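Home | News | Projects | Past Issues | Contact

Teaching by hand at the Undale bench: paper, a plastic tub and two arms

By Maximiliano Escobar

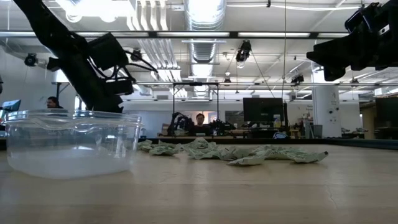 Most of April went into the crumpled paper task, and this item covers where we are with it and what changes in May. If you read the last issue you know we had been working with wooden blocks. Blocks are easy to teach. They stay the same shape, they sit flat, and an operator can pick one up the same way every time. The Brarnard group asked us for something soft and irregular, and paper was the cheapest thing we could find that met the request.

The job is simple to say. Pick up crumpled paper from the table and put it in a clear plastic container. Either arm can do the picking. The operator drives both arms by remote control, and every run is recorded with the arm positions and the camera views together. Those recordings are what the learning side of the project uses. There is no scripted motion in any of them.

We have 715 recorded runs so far. After review we kept all but 200. Most of the ones we dropped were dropped for pauses. A new operator tends to stop just above the paper and think about the next move, and the arm hangs there. If enough runs contain that pause, the trained arm learns to pause too, and it will do it in places where there is no reason to. We saw this with the blocks last year and did not want to go through it again.

The rule we now give to operators is to plan before starting the recording. Look at the table, decide which piece goes first and which arm will take it, then start. If you change your mind halfway, finish the run anyway and mark it. Please do not delete marked runs yourself. I would like to look at them first, as some are good examples of recovering from a missed grasp, and we are short of those.

A few notes on grasping, from the people who have logged the most time:

Go for a fold. A raised crease gives the fingers something to close on. Coming down on a flat stretch mostly pushes the paper along the table.

Close slowly. Paper gives way, and if you close fast it can spring out to the side before the grip is firm.

Lift straight up before you move toward the container. Dragging is quicker, but one piece will pull its neighbor along and then the run shows two things happening at once.

Keep the idle arm well back. It does not need to be at its home position, but it should be clear of the other arm's path.

The container has caused more trouble than the paper. Clear plastic is hard for the cameras, and the rim picks up glare from the ceiling lights. We talked about swapping it for a solid colored bin. The Jerkiswood people were against this, and I came around to their view. Clear containers are common in real kitchens and workrooms, and a system that only works with a red bin is not much use to anyone. The clear one stays. We will move it between runs so that it is not always in the same spot on the table.

We also tried hand guiding, where you hold the arm and move it through the task yourself. It feels more natural, and people learn it in a few minutes. The trouble is that your own hands and sleeves end up in the camera views, and they will not be there when the arm works alone. We made 9 runs this way and set them aside. Bermúdez, the arm software we use, has a mode that plays back a guided motion without the person present, and we may record again from that in May.

Operator sessions next month will run two hours with a break in the middle. Past that point the quality drops, and you can see it in the logs. If you want a slot, write to me with your times. No experience is needed, but first-timers should plan on one practice session that will not be recorded.

Left-handed operators are especially welcome, as nearly all of our runs so far start with the right arm.

Posted 2020-04-23

Contact the editor | Copyright Undale Newsletter | Back to top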